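May 25, 2025
By Ulises Zapata

Rundatow frame assembly data, progress report no. 6

To: program office, Fuentealba
Short one this time, we are mid-collection and I'd rather keep the station going.

Where we are

494 usable episodes of the tube frame task in the set as of Friday night. Target for this phase is 2,000. Behind the plan, yes. Most of the gap is from the first half of May, when we redid the task wording and threw out the early takes that no longer matched it. Pace since then has been fine.

Setup unchanged: two arms, a hand on each, black sheet over the table, white tube frame with the fabric panel. Operators teleoperate, every take gets a start pose, a task line and an outcome label. 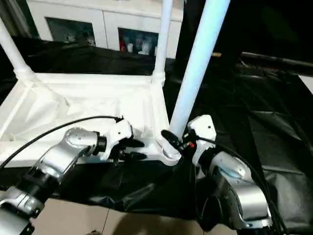 Grorcombe site is on the same recording format now, so their takes can be merged without the conversion script. That script cost us two days in April and I am glad to be rid of it. Kostport not yet. They still log hand position at a different rate and the time stamps drift over long takes. Sent them our logger settings, no reply so far.

What is going well

- Two-handed holds. One hand steadies a post while the other goes for the bar. Operators got better at this quickly and takes are shorter.
- Labeling. Outcome labels now done the same day by a second person. Disagreements down to 28 for the whole set, all reviewed.
- Wrist views. Useful when the head view is blocked by the arms, so we keep both for every take.

What is not

White on white is hard. White tubes, white connectors, pale fabric. Early model runs confuse the pole with the front bar when the light comes from the side. We are varying the lamp position between batches and will see if that helps. Glare off the sheet is a smaller problem, matte cloth is on order.

Close-up wrist views are also uneven. When a big pale surface is right next to the fingers the exposure jumps and detail goes. Fixed exposure is being tested this week.
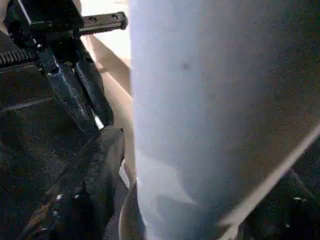
Do failed takes count toward the target?
Only successful and recovered takes do. Failures are kept in a seperate folder with their labels, for the part of training that needs them, and are not in the 494.

Operators

Three trained, one more starting. Sessions limited to 90 minutes, quality drops after that, you can see it in the grip corrections. Start poses come from a shuffled list so people dont fall into a habit.

Spending is inside the budget line for the quarter. One item moved: spare fingers, ordered early, the coating wears faster than we planned for. Invoice goes in with the next claim.

Next steps

1. Finish the lamp variation batches, all start poses.
2. Freeze the task wording. No more changes after this, please, from either side.
3. More close grasps low on upright pieces, fingers from both sides. Thin in the set right now and the model is weakest there.

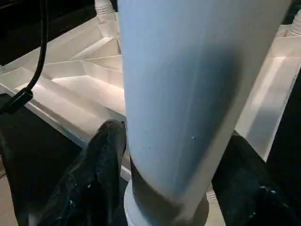

4. Get Kostport onto the shared logger or leave them out of the merge. Need a decision from you on which.
5. First full training run on the merged set, results in the next report.

Request

If the 2,000 stays fixed we need the second station for another month. If you can live with a smaller set and better coverage, we don't. I would go for coverage. Call me either way before the next review, mornings are best.

U.Z.

Contact: Ulises Zapata, Rundatow project office | © 2025 Rundatow | Back to top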